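Uvthorpe Shoe Library -- progress report
06/02/2025
To: Wayne Fothergill, Gridis Community Fund
From: Ye-rin Yeon

Hi Wayne,

You asked for something short and readable this time, so I've left the spreadsheet as an attachment and I'll just tell you how we're going.

The big job since my last report has been sorting the donated work shoes. We had a lovely surprise from Studavis, who cleared out their old uniform store and sent us the lot (the driver made two trips and still had to leave a box on our steps!). Most of it is kitchen and hospital footwear, so clogs, slip-ons and a few pairs of those stiff lace-ups everyone hates. We've now got 68 pairs cleaned, matched, sized and on the shelf, ready to lend to people starting a new job.

Clogs are a dream to deal with compared with the leather. Jae-in Hong has taken them over completely and has a routine going: warm soapy water, an old toothbrush for the textured bits, a good rinse, then upside down on the rack overnight. After that every pair gets looked over on the table before it's given a tag.

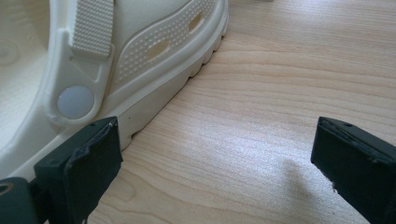 We check the strap rivets first, as that's where clogs tend to go. If a strap swings freely and the button is snug, the shoe passes. If the button has pulled through, we try a replacement, and Seung-woo Won has found a packet of spares that fits nearly everything. Then it's the tread. Anything worn smooth at the heel goes in the garden-shoes bin, no arguments, even when the top looks brand new. I did argue once and lost.

White and cream shoes take longer, I'll admit. Scuffs come off well enough with baking soda paste, but little specks can be stubborn and we've agreed to stop fussing over them. They're for standing up in for eight hours, after all.

Money next. Of the $3,120 you gave us we've spent $1,712, mostly on shelving, the drying racks and the tags. The rest is set aside for new insoles and a proper size gauge -- the cardboard one has had it.

One thing running behind is the lending list. Yi-an Ji is still typing up the paper cards, and the sizes are a headache because the labels mix European and UK numbers. I'd hoped to have it finished by now. End of February looks more likely.

Could you let me know if you'd like to drop in before then? The kettle's always on.

Cheers,
Ye-rin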